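¿De verdad aprende un robot?

Seguro que has oído que los robots «aprenden solos». Desconfía un poco. Casi siempre hay una persona detrás repitiendo lo mismo hasta aburrirse.

Hay dos maneras de enseñarle. En la primera, coges el brazo y lo llevas tú, como cuando alguien te guía la mano para escribir. En la segunda lo mueves de lejos, con un mando. El robot guarda cada movimiento y luego intenta imitarlo.

¿Funciona? A ratos. Najwa Saab enseñó a un brazo a trabajar dentro de un ordenador abierto. Le hizo 97 demostraciones. Después el robot probó 30 veces él solo y falló en más de la mitad.

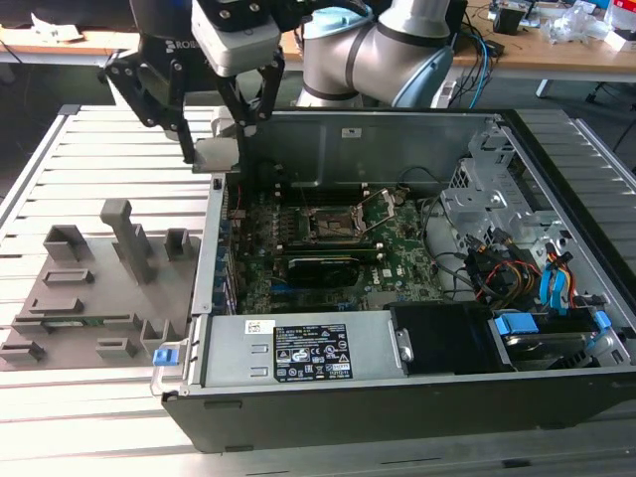 Además, si mueves el ordenador dos dedos, puede que ya no sepa qué hacer. Tú sí sabrías. Así que cuando veas un vídeo de un robot muy listo, pregunta cuántas veces lo grabaron y quién tenía el mando.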